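3. Schedule Density and Late-Season Performance

3.1 Background

The question of how many games a high school basketball team should play in a week has usually been settled by gym availability and bus contracts. Athletic directors inherit a calendar from the year before, move a few dates, and publish it. The effect of that calendar on the players has received less study at the high school level than in college or professional leagues, where travel and rest are recorded as a matter of course.

Earlier work on the subject falls into two groups. The first treats fatigue as a matter of minutes played. Skikov and Orneck, whose model we adopt in part, add up each player's minutes over a moving seven-day window and compare the total with shooting accuracy in the next game. The second group looks at rest days alone. Araújo argues that a single free day between games restores most of what a teenage player loses, and that further free days add little. The two views lead to different advice. If minutes matter most, a coach with a deep bench can play a crowded week without harm. If rest days matter most, the bench is of limited help and the league must act.

Our data allow a partial test of both. The study covers 50 varsity teams, boys and girls, over one regular season and the league playoffs that followed. Box scores were available for 520 games. A further 200 games had a final score but no usable player records, and these enter only the analysis of wins and losses in Section 3.4.

3.2 Coding of the schedule

Each game was given a density value equal to the number of games the team had played in the previous seven days, not counting the game itself. A value of zero therefore marks a team coming back from a full week off. Scrimmages were left out. Holiday tournaments were kept, although they raise a known problem: a team that wins its first game must play again the next day, so in those events strong teams have denser schedules than weak ones for reasons that have nothing to do with the calendar. We dealt with this by running every comparison twice, with tournament games in and with tournament games out. Where the two results differ, both are reported.

Travel was coded in a simple way. A game was marked "home," "near" or "far," with the line between the last two set at one hour by bus. Where the departure time was not recorded, we used the school's published dismissal time. Jaqueline Cuevas coded all of the travel entries, and a second reader coded a portion of them again as a check. Disagreements were few and were mostly about neutral sites, which the first version of the code book had not mentioned. The final code book treats a neutral site as an away game for both teams.

Figure 3. Two-arm handling of a red cloth on a light wooden tabletop.
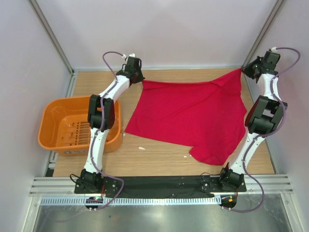
Does a crowded week hurt a team's free throw shooting?

The effect is small and shows up mainly in the fourth quarter. Teams with a density value of three or more shot free throws at nearly their usual rate through three quarters and then fell below it, while teams with a value of zero or one held steady to the end of the game.

3.3 Shooting, turnovers and fouls

The free throw result above is the cleanest in the study, and it holds with tournament games in or out. Field goal shooting is harder to read. Accuracy inside the arc did not change with density in any steady way. Three-point accuracy fell as density rose, but the change was confined to away games, and most of it came from games marked "far." We take this as weak support for a combined effect of travel and crowding. A study with more long trips would be needed to separate the two, and the league we observed is compact enough that such trips are uncommon.

Turnovers rose with density in both the boys' and the girls' games. The rise was present in the first half as well as the second, which does not fit well with an account based on tired legs alone. Several coaches who read a draft of this section offered another explanation - that a team with three games in a week has almost no practice time, and goes into the third game with a thinner plan for the opponent's press. We think this is likely. It would also explain why turnovers returned to normal after a week with one game, even for starters who had played every minute of the crowded week before it.

Personal fouls showed no relation to density. This was a surprise, as both of the earlier models predict an increase. One possible reason is that officials vary more from night to night than players do, and our records do not name the officiating crew.

3.4 Wins, losses and seeding

For this part of the analysis the games without player records were added back. A team's chance of winning was estimated from its record to date, its opponent's record to date and the site of the game, and the estimate was then compared with the result. Teams with a density value at least two higher than their opponent's won less often than expected. The gap was largest in the last two weeks of the regular season, when games postponed for weather earlier in the winter were made up.

The makeup games deserve separate comment. Under league rules, a postponed game is moved to the first date on which both gyms and both teams are free. In practice this pushes most makeup games into the same short period, and a school that lost several dates to snow can face a week with four games in it. Two of the teams in our sample entered the final week in first place in their divisions and finished lower after such a week. It would be wrong to say that the calendar cost either team its title, but seeding for the playoffs was decided in that period and home court in the first round followed from it.

3.5 Minutes or rest days

When minutes and rest days are entered in the same model, rest days carry more weight for turnovers and minutes carry more weight for fourth-quarter free throws. Neither earlier view is fully supported. Kuvolov's proposal that leagues set a limit on games per week, with no rule on individual minutes, would address the first effect and leave the second largely in the hands of coaches. A limit on minutes would be difficult to enforce and would fall hardest on small schools, some of which carried fewer than nine players for part of the season.

3.6 Limits of the data

Three limits should be kept in mind. Box scores were kept by student managers, and the quality of the entries for turnovers in particular varied from school to school. Injuries were not recorded unless a player missed a full game, so a starter who played hurt appears in our data as healthy. Finally, the sample comes from a single league with short travel and a long winter break. Leagues in rural areas, where a weeknight road game may bring players home close to midnight, may show stronger effects than those reported here.

The school-level tables were closed on August 5, 2019, and corrections received from schools after that date are not included. Section 4 turns to the playoff games, where the schedule is the same for every team still playing and density can be set aside.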